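Section 4: Setting up the hand-held grippers and running a plugging session

Right, you've charged the grippers and you've got a table. I wrote this bit for new members of the Vokari robotics club, so if you were here last June you can skip to step 5 – though I'd still read the cautions.

1. Pick a table with a plain top and clear it. Bags, mugs and phones go on the floor or the shelf.

2. Take one gripper each. Squeeze the handle slowly and watch the fingers come together. If one lags behind the other, stop and go to Section 6 before you do anything else.

3. Check the finger screws. Finger-tight and then a quarter turn is plenty. I went further on my first go and Beverley Nepia had to drill the thing out for me, so please learn from that!

4. Put the power strip at the far side of the table and lay the plug and its cable in front of it. I like the strip at a slant, as it makes you turn your wrist and we get better practice out of it.

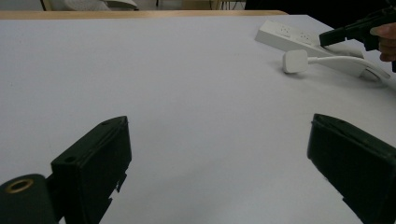 5. Agree who goes first. With two grippers working over one strip you will knock into each other, and it's much nicer if one of you says "mine" before reaching in.

6. Grip the plug by its body, never by the cable. Come in low, close gently, lift, and then line the pins up with the socket before you push.

7. Let go, back away, and put the plug somewhere new for the next try. We do 8 tries each and then swap places.

Note: if the plug keeps twisting as you push, you're holding it too near the back. Move your grip forward a little and try again.

CAUTION: the strip must not be connected to the mains at any point in this exercise. Follow its lead to the end and check with your own eyes, every session, even if somebody tells you they've done it.

CAUTION: keep your free hand away from the fingers while you squeeze. They pinch – ask Dae-han Cho about his thumb.

8. When you've finished, wipe the fingers with a dry cloth and write your tries in the Rudumance log. Leave the grippers open in their box, handles to the left, and put them back on charge.

Contact the Vokari club desk | © Vokari 2022 | Back to top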